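Laptop Cooling and Repasting: The Questions I Get Most

I've been fixing up used laptops on my kitchen table for 15 years now, and the cooling stuff is what fills my inbox. Most of you write in with the same handful of worries, so I've put my answers on one page. I'll add to it when something new comes in. The last big update was in November.

My laptop fan runs all the time. Is it dying?

Probably not! A dying fan usually makes itself known with a rattle, a grind or a sort of chirp when it spins up. A fan that just blows hard all day is doing its job, and something is giving it too much work. Open your task manager first and see what's eating the processor. I've had people ready to order parts when all they had was a browser tab gone wild (a recipe site, in one case).

How hot is too hot?

Depends on the chip, so look up the maximum for yours on the maker's spec page. What I watch for is the gap between idle and load. If the machine is hot while it sits there doing nothing, I start thinking about dust and old paste. If it's only hot during games or video exports, that can be perfectly normal for a thin laptop.

Do I need to take it apart to clean out the dust?

On most of them, yes, at least the bottom cover. Blowing air in through the vents from outside tends to push the lint up against the fins, where it packs down like felt. Take the cover off, hold the fan blades still with a toothpick or a fingertip, and blow from the fins back toward the fan. Shut the thing down completely and unplug the battery connector before you poke at anything inside.

And please keep track of your screws. Mine go in an egg carton, one cup per step. My old Rilosard 15 has 9 screws on the bottom in two different lengths, and putting a long one in a short hole is how I got the little dimple next to the touchpad that I still look at every day. 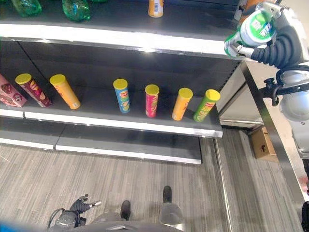
How often should I replace the thermal paste?

Every three to five years is plenty for a laptop that gets ordinary use. If the temperatures are fine, leave it alone, even if it's older than that. I do repaste any used machine I buy, simply because I have no idea what the last owner did with it.

Which paste do you use?

These days it's Sistano, the gray one in the small syringe. It's thick and a pain to spread when it's cold, so I keep it in my pocket for a few minutes beforehand. Before that I used Bradero for ages and had no complaints, except that the cap cracked on two of my tubes and the paste dried up. Don't lose sleep over brands. A clean surface and an even mount matter a lot more in my experience.

How much paste, and do I spread it?

On a bare laptop chip I spread a thin layer over the whole thing with the plastic spatula, corners included. The chip is tiny and there's no metal lid to even out the heat, so I don't like leaving it to luck. Then tighten the heatsink screws in the order of the numbers stamped next to them, a bit at a time. If there are no numbers, go crosswise.

Are cooling pads worth the money?

Sometimes! If your intake vents are on the bottom and you work on a couch or a bed, just lifting the laptop onto something flat and hard will help, fans or no fans. I measured an 18 degree drop (Fahrenheit) on one gaming machine with a pad, and next to nothing on my own. Try propping up the back edge on a couple of bottle caps before you buy anything.

Can I swap in a quieter fan?

You can swap in a new one of the same part number, but there's no real market for quiet upgrades like there is for desktops. The shape, plug and speed are all matched to that one model. My friend Tuấn Lại finds me replacements through Đặng, the parts counter he works at, and he always wants a photo of the sticker on the old fan first. Good habit, copy it. Fan speed is worth looking at too. Mine sits at around 4,000 rpm under load, and a gentler fan profile in the settings made it a lot easier to live with.

I cleaned it, repasted it, and now it's hotter. Help?

Take a breath, this happens to me too. Nine times out of ten the heatsink isn't sitting flat. Check that you didn't trap a cable under it, that every screw is snug, and that the thermal pads went back in their original spots. Make sure you plugged the fan back in as well (guilty, more than once). Wipe off the paste and start fresh when you reseat it, don't try to reuse what's there.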